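Lomthorpe Round

The Lomthorpe Round is a picture-sharing game played on the photo site Lotelix, in which members pass a theme from one person to the next and each player must answer the picture before theirs with one of their own. It is among the oldest group activities on the site and easily one of the best loved, with 61 rounds completed and another usually under way. It takes its name from the village of Lomthorpe, where the first players lived.

Contents
Origins
How a round works
Categories
Comments and the comment rule
Notable rounds
See also

Origins

The game grew out of a small email circle of bird and garden photographers who sent each other one picture a week. Birgit Heitmann, a member of that circle, moved it to Lotelix when the attachments got too big for several people's inboxes. Her opening picture showed a wren on a coal bucket. The second player replied with a bucket and no wren, the third with a wren and no bucket, and the pattern of answering one detail of the last picture has been part of the game ever since!

Early rounds had no fixed length and some simply faded out over the summer. The present limit of 200 pictures was adopted after the ninth round, which had run so long that its first pages would no longer load on a phone.

How a round works

A round opens in May or in October. The starter posts a picture and names the detail that inspired the theme. Any member may then claim the next turn by writing "mine" underneath, and has three days to post. If the turn runs out, it goes to whoever asked second.

The answering picture has to share something with the one before it. The link can be a subject, a color, a shape, a kind of light or even a pun in the title, and much of the fun lies in how far players are willing to stretch it. A heron standing on one leg has been answered by a floor lamp. Frost on a gate has been answered by a sugared doughnut, which drew more delighted comments than any bird in that round.

Pictures must be the player's own work. Cropping and color changes are allowed, and most players say freely what they did. Members are asked to upload the largest size they have, as fine feather detail is easily lost in the small previews.

Categories

For many years only photographs were accepted. Rendered pictures came in after a lively vote in the thirtieth round, and they now have their own tag so that viewers can tell what they are looking at. The question "is this a photo?" still turns up under the better ones, and is taken as high praise. 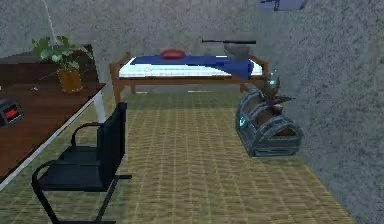 A rendered interior with a dark wooden desk, a leafy potted plant and an ornate metal treasure chest.

Scanned film is counted as photography. Paintings and drawings are not accepted in the main round, but they have a short winter edition of their own, known as the Mindetti after the member name of the person who first ran it. The Mindetti has no turn limit and a much looser idea of what counts as an answer.

Comments and the comment rule

Every player is expected to leave a comment on the picture before theirs, and it has to mention something in that picture. "Great shot" alone does not count. The rule has given Lotelix some of its warmest and most useful threads, with long exchanges on perches, window glass, early light and how close a person can get to a kingfisher (not very). New members often say that these comments taught them more than any manual.

Critical remarks are welcome if the player has added the word "open" to the title. Without it, the custom is to keep to what one liked and to ask questions.

Notable rounds

The fourteenth round is remembered for its night pictures, which included a superb run of owls, moths and lit kitchen windows.

The Nwosu round, named for its starter, stayed on the subject of water for 187 pictures before anyone broke the chain. Players still argue happily over whether the picture that ended it, a glass paperweight, should have been let through. A slide show of the whole chain can be viewed on the group's page and is a wonderful way to spend an evening.

The fortieth round was played backward. The last picture was posted first, and players had to supply what might have come before it.

See also

Photo chain
Theme week
Lotelix winter edition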